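Lalletham repair table moves to bigger room
August 7, 2026 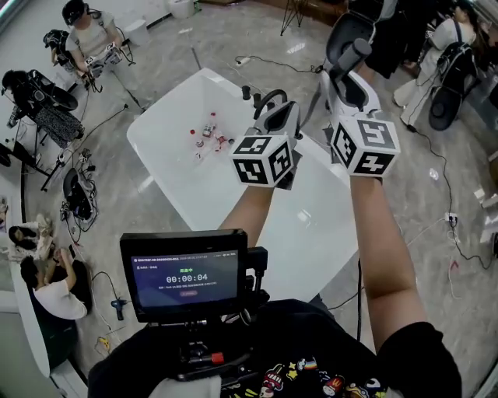
Sorting mornings carry on through the move

The small-parts sorting mornings at Lalletham will go on as normal while the rest of the centre changes rooms, organisers have said.

The sessions deal with the bits that usually end up at the back of a drawer or in the bin: little bottles, tops, caps and odd pieces that have come away from something else. They are tipped out on a white table, matched up where possible and put away by size. Red caps are kept together, as they are the ones people ask for most.

The centre took in 2,237 items in June, its busiest month since it opened. Most came from households in the town, and the remainder from Bitetti, the stationery and craft shop on the high street, which closed its upstairs department in the spring.

Ha-rang Ki, who runs the mornings, said the larger room had a better floor and more light, but that getting the storage right would take longer than planned.

"We have the table and we have the drawers. The labels are the slow part," Ki said. "A bottle without its top is not much use to anyone, so the two need to go in the same place."

The new room has a tiled floor in grey and white. Shelving has been ordered from Flultari and is due to be put up along the back wall before the end of the month. Until then, sorted pieces will be kept in trays in the corridor cupboard.

What can be brought in

Small plastic bottles with or without tops, loose caps, clear or white fittings and spare parts from craft sets are all welcome. Everything should be rinsed and dried first. Glass, medicine bottles and anything that has held bleach or paint cannot be taken. Bags should be no bigger than a normal carrier and should be handed in at the side door.

Parts are free to collect. Schools and playgroups wanting a larger number are asked to write ahead with the sizes they need. Last term 11 groups did so, and one nursery took enough red tops to make a wall display for its entrance.

Times and places

Sorting starts at 10am and finishes at noon. There are 21 places at each session and no need to book, though anyone under 12 must come with an adult. Tea is provided in the kitchen next door, and drinks are not allowed at the sorting table.

The centre hopes to pass around 3,000 items by the end of the summer. A list of the sizes most needed is pinned up by the side door and will be changed once the shelves are in.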